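Notes, pushing talk. 9 min slot + questions. Tamás has the clicker, I nod.

**SLOW DOWN on the first two slides.** Rushed them in the dry run and lost everyone by the cost function.

## Opening

- who we are: me, Tamás Kerekes (planner), Abílio Carvalho (perception, couldn't come, blame him for nothing)
- project is called Plastier. Don't explain the name, eats a minute
- one line pitch: language-conditioned pushing on a tabletop, one finger, no grasping
- "put the star beside the hexagon", "split the group", that sort of thing
- why pushing? contact is messy, hardware is simple, planner can't hide behind a good grasp

## Stack, quickly

- camera -> segmentation -> block poses in board frame
- board frame comes from the fiducial beside the board. Calibrate once at startup, check again every episode
- language goes to a goal spec (relations between blocks, no absolute coordinates)
- planner spits out push segments: start point, direction, length
- low level controller keeps the fingertip at constant height above the wood, velocity capped
- re-plan after every segment. Say this TWICE, someone always asks about open loop

If there's a blank look at "goal spec", do it out loud: left_of(star, cube), touching(cube, cylinder). Move on.

## Perception bit (Abílio's slide)

- colour does most of the work and we're not embarassed about it
- colour falls over when two blocks share one. Two greens or two blues side by side = one blob
- old version merged them, gave us a centroid in between, finger came down on top of a block. Don't play the video, the sound is awful
- fix: shape prior on the top face. Fit each known outline, penalize overlap, keep the best set
- own finger hides stuff. Mask it out using joint state, carry the last good pose forward with growing uncertainty
- if uncertainty passes threshold, finger retreats and we look again. Costs time, worth it

## Planner bit (Tamás's slide, but I'm talking)

- sampling based, 63 candidate pushes per step, scored with a learned forward model
- model was trained on single blocks first, then pairs. That's the whole problem, see next
- cost = relation error + edge penalty + a small travel term
- edge penalty matters more than you'd think, once a block's off the board the episode is dead
- travel term: keep it small!! Too big and the arm gets lazy, pokes whatever is closest

Question we got at Saltura was "why not MPC with a proper contact sim". Answer: tried it, 2 months, friction on real maple goes with the grain and the sim didn't know that. Params fit on one side of the board were wrong on the other. Learned model just soaks it up. Be polite about it, the Isaksson people will be in the room and it's their sim.

## The hard case

Get here by minute five or cut the perception stuff short next time.

- blocks in contact. Push one, they all go
- column is the worst version: shove the end and it buckles in the middle, or slides as a unit, model is about equally sure of both
- start with this slide up and shut up for a couple of seconds, let them look

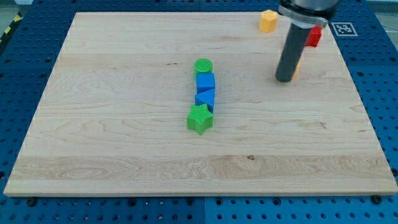

- so the planner wants a push where the predicted outcomes agree. Disagreement in the ensemble goes straight into the score
- in practice this means coming in from the side, at a gap between neighbours, short strokes
- it also means going the long way round. Approach path is planned at travel height, finger drops only once it's clear of everything by a fingertip width
- after the first block comes free it's easy, the pairs data covers it
- 3 failure modes left: rotation instead of translation (star is bad for this, points hook on things), double contact with the side of the finger, and stale pose behind the finger
- stale pose is the one we're working on, the other two are mostly shorter strokes

If Tamás wants to jump in about stroke length let him, but ONE minute.

## Tooling, if time

- every episode logs the goal text, poses, all candidates with scores, chosen push, what came back
- replay tool lets you scrub to a step and re-score with a different model. Best thing we built, used every day
- live on the Prendport branch, not merged, don't promise a release date. If pushed say "after January"

## Likely questions

- *Does it generalize to new shapes?* Somewhat. Convex ok, anything with notches no
- *Why a cylinder for the finger?* Contact looks the same from every direction, one less thing for the model to learn
- *Success rate?* Depends heavily on start layout, show the table in backup, do not quote from memory
- *Bigger model for language?* Language isn't the bottleneck. Contact is

Thank Abílio by name. Laptop needs the other adapter, it's in the side pocket, TEST BEFORE WE GO UP.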